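I bought the Somon shelf-picking rulebook in March, mostly because Ajith Shetty wouldn't stop going on about it! It's a thin thing, but the chapter on clear acrylic stands is worth the money (shiny edges, see-through steps, all my old headaches).
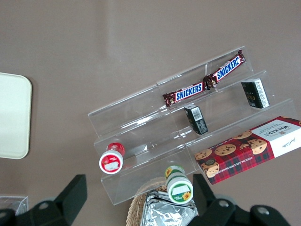
My favourite rule is the speed one — slow right down before the fingers close, every single time. The bit on foil packets is too short, mind you. Four stars from me.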